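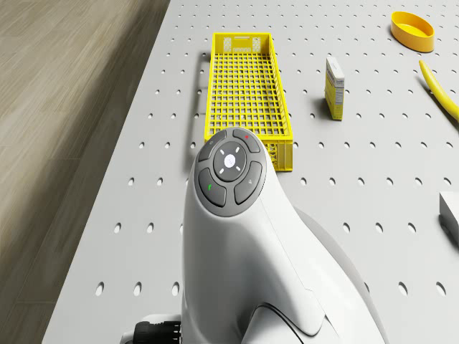 ## Equipment Plan: Ceiling-Mounted Arm

The Puseck handling cell has been approved for planning. Gonzalo Sepúlveda will compare quotes from Prostby and Cordeiro in May. The budget request covers 2 arms and around 200 hours of simulation work.

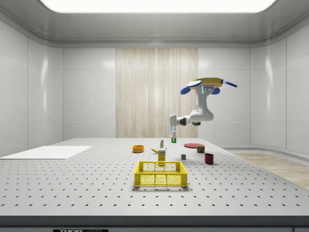 *Simulated cell with the arm mounted over the perforated table.*

Grippers and spare cables are to be quoted separately. Departments should send their object lists to Mr. Sepúlveda before orders are placed.
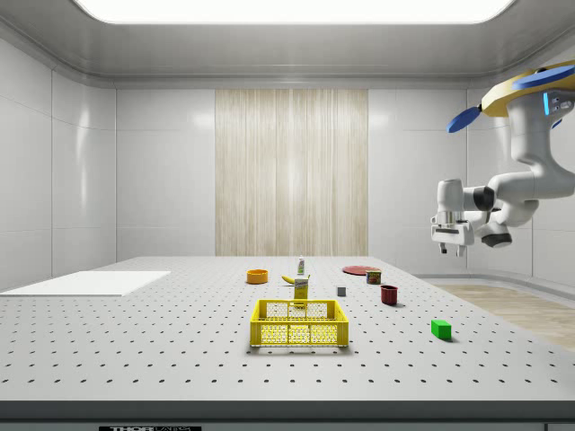 *Simulation view, gripper open above the table.*

Installation costs will be budgeted under Ulteo.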